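Kevik Mail set-up guide, section 4: Adding accounts and setting up the shared inbox

Last revised 18/03/2020 by Valter Vik. Applies to Kevik Mail for tablet and for the desktop browser. The phone app uses the same settings but places them under the **More** tab.

## 4.1 Before you start

You need the following:

- A Kevik account that has been activated. If you have an invitation code but have not used it yet, go back to section 2.
- The address and password of each mailbox you want to add.
- Owner or Manager rights, if you are going to set up a shared inbox. Members can add their own mailboxes but cannot create shared ones.
- A network connection that will stay up during the first sync.

Sign out of any older copy of the app on the same tablet. Two copies signed in to one account will both try to mark messages as read, and the unread count will be wrong until one of them is closed.

> **Caution:** Do not delete your old mail app until the first sync has finished and you have checked your folders. Messages stored only on the tablet are not copied by Kevik Mail.

## 4.2 Adding your first mailbox

1. Open Kevik Mail and tap the gear in the top right corner.
2. Tap **Accounts**, then **Add mailbox**.
3. Type the full address, including the part after the @ sign.
4. Tap **Next**. Kevik Mail looks up the server settings for the address.
5. If the settings are found, type your password and tap **Connect**. If they are not found, go to 4.3.
6. Choose how much mail to bring in: **Last month**, **Last year** or **Everything**.
7. Give the mailbox a short label. The label appears next to each message in the combined list, so "Work" or "Orders" is easier to read than a full address.
8. Tap **Done**.

The first sync starts right away. A thin bar under the search box shows progress. You can read and send mail while it runs, but search results will be incomplete.

**Note:** A mailbox with more than 3,000 messages is synced in batches, newest first. The bar goes back to the start for each batch. This is normal and you do not need to restart the app.

## 4.3 Entering server settings by hand

Use this procedure if Kevik Mail cannot find the settings, or if your administrator has given you a settings sheet.

1. On the **Add mailbox** screen, tap **Enter settings myself**.
2. Choose **IMAP**. POP mailboxes can be read but cannot be shared.
3. Fill in the incoming server name, port and user name exactly as they appear on your sheet.
4. Leave **Secure connection** on.
5. Fill in the outgoing server name and port. If the user name and password are the same as for incoming mail, turn on **Use same sign-in**.
6. Tap **Test**. Two check marks should appear, one for incoming and one for outgoing.
7. Tap **Save**.

If only the incoming check mark appears, you can receive mail but not send it. The usual cause is a wrong outgoing port. If neither appears, check the user name first. Some servers want the full address and others want only the part before the @ sign.

Mailboxes hosted by Brellent need an app password. Create it on the Brellent account page, under Security, and paste it into the password field. Your normal Brellent password will be refused with error 139.

> **Caution:** Five wrong passwords in a row will lock a Brellent mailbox for an hour. Stop after the second failure and check the sheet.

## 4.4 Creating a shared inbox

A shared inbox lets several people work from one address, such as a support or bookings address. Everyone sees the same messages. A message can be assigned to one person, and the others can see who has it.

1. Add the mailbox as described in 4.2 or 4.3.
2. Go to **Accounts** and tap the mailbox label.
3. Tap **Sharing**, then turn on **Shared inbox**.
4. Tap **Add people** and type their Kevik user names or addresses.
5. Set a role for each person:
 - **Manager** – can add and remove people, change rules and delete messages.
 - **Member** – can read, reply, assign and archive.
 - **Viewer** – can read and leave notes only.
6. Tap **Send invitations**.

Each person gets a message with an **Accept** button. The shared inbox appears in their side menu after they accept. Invitations expire after seven days. To send one again, tap the person's name and then **Resend**.

In the screens in this guide the owner is Kusum Uniyal and the members are Teodor Wallin and Sverre Dahlgren. Your own screens will show the names from your team.

**Note:** People you add do not see the mailbox password. If you change the password with your mail provider, only the owner has to enter the new one.

## 4.5 Assigning messages

1. Open a message in the shared inbox.
2. Tap the person icon above the subject line.
3. Choose a name. To take the message yourself, choose **Me**.
4. If you want to, add a note. Notes are seen by the team and are never sent to the customer.

The message moves to that person's **Assigned** list and stays in the shared inbox with their initials on it. To remove the assignment, tap the initials and choose **Unassign**.

If two people open a reply to the same message, the second person sees a yellow bar with the first person's name. The bar is only a warning. Both replies can still be sent, so talk to each other before tapping **Send**.

## 4.6 Setting up rules

Rules sort mail as it arrives. They run on the server, so they work even when every tablet is switched off.

1. Go to **Accounts**, tap the mailbox label, then tap **Rules**.
2. Tap **New rule**.
3. Under **If**, choose what to look for: sender, subject, size or attachment.
4. Under **Then**, choose what to do: move, assign, label or archive.
5. Tap **Try on recent mail**. A list shows which messages the rule would have caught.
6. If the list looks right, tap **Turn on**.

Rules run from the top of the list down. When a rule moves a message, later rules are skipped for that message. To change the order, hold a rule and drag it.

> **Caution:** A rule that archives mail does so without sending a notification. Try it on recent mail first, and look in the Archive folder the next day.

A mailbox can hold up to 154 rules. Rules that are turned off still count toward the limit.

## 4.7 Changing the background and the list view

The tablet app shows a picture behind the side menu and on the empty reading pane. You can use one of your own.

1. Go to **Settings**, then **Appearance**.
2. Tap **Background** and choose **My pictures**.
3. Pick a picture and drag it until it sits the way you want.
4. Use the **Dim** slider to keep the folder names readable.
5. Tap **Apply**.
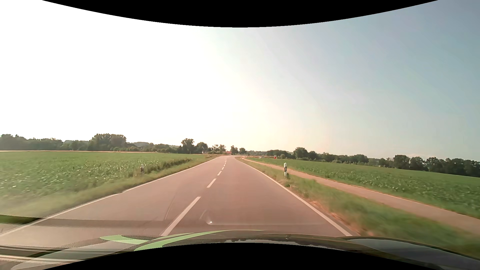 The background is saved on the tablet only. If you sign in on a second tablet or in the browser, you have to set it again there. Removing the app removes the background too, but the original stays in your picture library.

To change the message list, stay in **Appearance** and tap **List view**. **Roomy** shows the sender, the subject and two lines of text. **Compact** shows the sender and subject on one line. Compact is the better choice for a busy shared inbox on a small tablet. Labels and initials are shown in both.

## 4.8 Notifications

By default you get a notification for every new message in your own mailboxes and for messages assigned to you in shared ones. New unassigned messages in a shared inbox are silent.

1. Go to **Settings**, then **Notifications**.
2. Tap the mailbox you want to change.
3. Choose **All**, **Assigned to me** or **None**.
4. To set quiet hours, turn on **Quiet time** and enter a start and end.

Quiet time follows the clock on the tablet. If you travel, it moves with you once the tablet has updated its time zone.

In the browser, you must also allow notifications when the browser asks. If you tapped **Block** by mistake, open the browser's own settings for the page and change it there. Kevik Mail cannot ask a second time.

## 4.9 Connecting the Rizzi calendar

The calendar link is optional. It turns dates in messages into links and lets you accept meeting requests without leaving the app.

1. Go to **Settings**, then **Connections**.
2. Tap **Rizzi Calendar** and sign in.
3. Choose which calendar new meetings should go to.
4. Tap **Allow**.

Only one Rizzi account can be connected to each Kevik account. Version 2 of the link replaced the old one in July. If your Connections page still says "Rizzi (old)", tap **Disconnect** and repeat the steps above. Meetings you have already accepted are kept.

## 4.10 If something does not work

**The sync bar has not moved for an hour.** Check the network, then pull down on the message list. If the bar still does not move, sign out and sign in again. Nothing already synced is lost.

**Messages are missing from a shared inbox.** Look in Archive and in the Assigned list of each member. Then check the rules for that mailbox.

**An invited person cannot see the shared inbox.** Ask them to check that they accepted with the same address they use to sign in.

**Sent mail shows up twice.** Your provider is already saving a copy. Go to **Accounts**, tap the label and turn off **Save sent mail**.

If you are still stuck, write to your Wimard reseller and include the mailbox label, the error number and the app version, found at the bottom of the **Settings** screen. Do not send passwords. Questions about the text of this guide go to Leif Lundgren in the documentation group.

Continue with section 5, Signatures and saved replies.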